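Kitchen notebook, Samard pre-opening
July 13, 2020

Opening list has been rearranged again. Kerness has pushed to the fall, Fumgate is now takeout only from a side window, and we are still going first, which I'm told is an honor. Menu is down to 7 dishes. Hường wanted nine. I wanted five and a nap.

Broth, batch four. Started with the bones from the new supplier, blanched, rinsed, back in the pot with charred onion and ginger. Skimmed every twenty minutes until I got bored, then every forty. Flavor good, color like dishwater. Batch three had the color and tasted of pennies. Next time: char the onion harder, hold the star anise until the last hour, and stop letting me walk off to answer the phone.

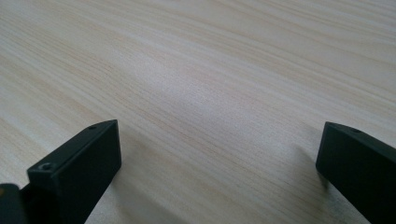
Rice crackers are still the problem child. Fried at the higher setting they puff nicely and go stale before the plate lands; at the lower one they keep all day and eat like roof tile. Tried them on white plates and on black, and both looked like airline food. I'd like them served straight on a board, something pale with long fine streaks in it like this tabletop, so the turmeric does the showing off. Hường Tôn says boards are over. She said that about bowls in February.

Costs: cracker portion fine, broth portion not fine. 500 ml a bowl is generous, and I would like to stay generous, so the brisket slice gets thinner. Deposit on the second burner is 1850, nonrefundable, already gone. The quote for the hood cleaning was 692 and the man sighed through the whole visit.

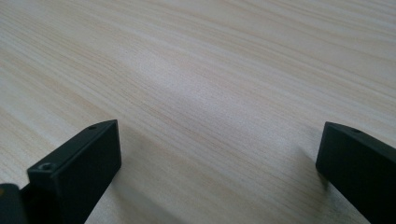 Menu card, second draft. Tô is doing the printing and wants to know paper stock by tomorrow, as though I have feelings about paper stock. Had a few anyway. Bright white makes the prices look bigger. Hường suggested a creamy beige with a bit of pink in it, close to the color of the wood here, and brown ink in place of black. Fine, but no grain effect printed on the card, please; the table has plenty of wavy lines already and people will be reading this after a beer.

Also dropped the line about "a journey through the Mekong." It's lunch.

To do:
Batch five on early, bones out of the freezer tonight
Ask Kerness if they're selling their spare rice cooker
Crackers at a middle setting, rest them on the rack, taste at one hour and at four
Paper sample to Tô
Find out who took my good skimmer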